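Frequently Asked Questions: Evach Home Massage and Forearm Care Course

Who is the course for?
Anyone whose arms and hands get tired! We started with knitters and gardeners, but these days we also hear from bakers, cellists, and a good many people who type all day long. You don't need any background, and you certainly don't need a massage table. A kitchen chair and a folded towel will do nicely.

How long does it run?
Nine lessons, and you can take them at whatever pace suits you. Most folks do one a week, though Nawal Lahlou, who wrote the lessons, likes to say that two slow weeks are better than one rushed one (and we tend to agree with her).

Do I need to buy any oil?
Please don't rush out and buy anything. A plain unscented lotion from your bathroom shelf is perfectly fine for the first five lessons. After that we talk a little about oils, and you can decide then whether you'd like to try one.

Can I practice on my own arm?
Yes, and we hope you will. Lessons one through four are all self-massage. Rest your elbow somewhere soft, let your fingers go loose, and work slowly from the wrist up toward the elbow, keeping the pressure light near the wrist where there is less padding.
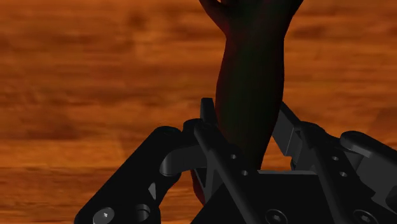
If you feel tingling or a sharp pain, stop and give the arm a rest. And if you've had a recent injury or surgery, or your hand has gone numb, please talk to your doctor before you begin. We're happy to hold your place until you're ready.

Do you offer classes in person?
We do, at our Stindenberg studio, every month except July. Bastian Kröger teaches the Saturday group, which is small and friendly and fills up quickly, so it's worth signing up early.

What if I don't like it?
Write to us after your second lesson and we'll refund the full fee, no hard feelings. We'd love to hear what didn't suit you, but you don't have to tell us.

Last updated March 2, 2019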